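Kitchen Bench Tips: Comparing Two-Finger Grippers at the Sink
Posted in July by the Flernley workshop desk
Last updated: July, 4:10 p.m.

These tips come from trying the Skemeck and Zeltton grippers on dish clearing in the Flernley kitchen model. Both were run in simulation on the same arm, with the same controller and 428 runs each.

Set the approach height first. A deep basin leaves little room for open fingers beside the back wall. Start with the fingers spread above the rear rim, then lower them in steps of 12 mm. The Skemeck opens wider and needs the extra step. Keep food and dishes as separate bodies in the model, even when the food rests on a plate.
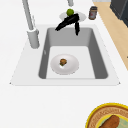
A reader wrote in that the 12 mm step is too coarse for the Zeltton, and that halving it below the rim stopped the fingertips from catching. We tried the change and kept it. The cost is a longer cycle, 900 ms per pick on our controller.

Next, fix the grip force. Flat plates should be taken by the rim at low force. Small round food needs a slower close and a softer pad setting. Shim, our logging script, writes the finger gap at every tick, and a gap that keeps shrinking after contact means the item is slipping. Of the Skemeck's failed picks, 54 showed this pattern.

Repeat everything from the other side of the sink. A setting that clears the faucet from one side may not clear it from the other.
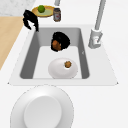 Does the wrist camera need recalibrating when the arm changes sides?
Check it against a known point on the sink rim, and recalibrate only if the reading has moved.

White dishes on a white counter are hard for the depth camera under flat light. Lower the exposure before touching the filter settings. Woven surfaces give the opposite trouble, with too many small edges, and the segmenter splits one basket into several parts.

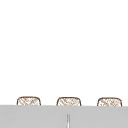
Raise the minimum region size until each basket comes back as one part, then rerun the plate picks with that value. Save the camera settings in the same file as the grip force. The Zeltton loads both at startup; the Skemeck has to be restarted by hand after any change.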